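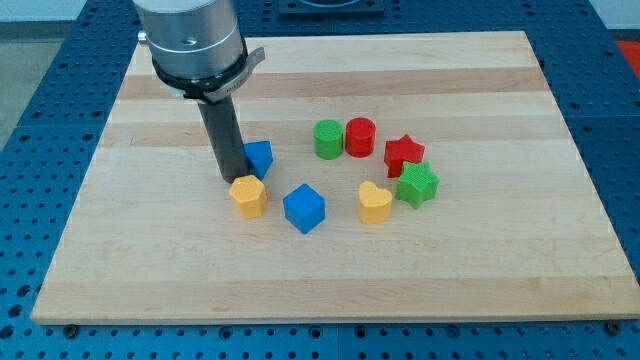 Figure 3. Collection workspace with the rod end-effector and the eight blocks on the wooden board.

3.2 Collection of demonstrations

The examples used for training were all gathered on one table, with one arm and one set of blocks. The set has eight pieces in four colours, and each colour appears two times, on two pieces of different shape (Figure 3). With this choice an instruction which names only the colour is always ambiguous, and the operator must give the shape too. We wanted this property, as the earlier Grulton set could be solved in many cases from colour alone.

The arm carries a plain rod with a rounded end. It cannot grasp, so every change in the arrangement comes from pushing. This makes the tasks slower but it also keeps the action space small: the policy gives only a displacement of the tip in the plane of the board, and the height of the tip is held constant by the controller. We tried in the beginning to let the operators control the height as well. The recordings became less regular and we did not keep them.

One session lasts 15 minutes. The operator moves the tip with a hand controller and is free to push the blocks in any order, without a given goal. Episodes are not cut during the session. After it, a second person watches the recording, marks the start and the end of each useful part and writes one short sentence for it, for example "push the yellow heart towards the green star". The labelling was organised by Ferhat Bozkurt in the Dernen laboratory, where 13 annotators took part. In total we obtained 3777 labelled segments.

Two difficulties should be mentioned. First, a block can leave the board during a push. In this case the operator stops, puts the block back by hand and presses a key, and the 5 seconds before the key press are removed from the data. Second, blocks which stand close together often move together. We did not discard such segments - they are frequent in real use - but the annotator was asked to name only the block that was touched by the rod. When this could not be decided from the recording, the segment was left without a label and was used only for the pretraining stage described in Section 3.4.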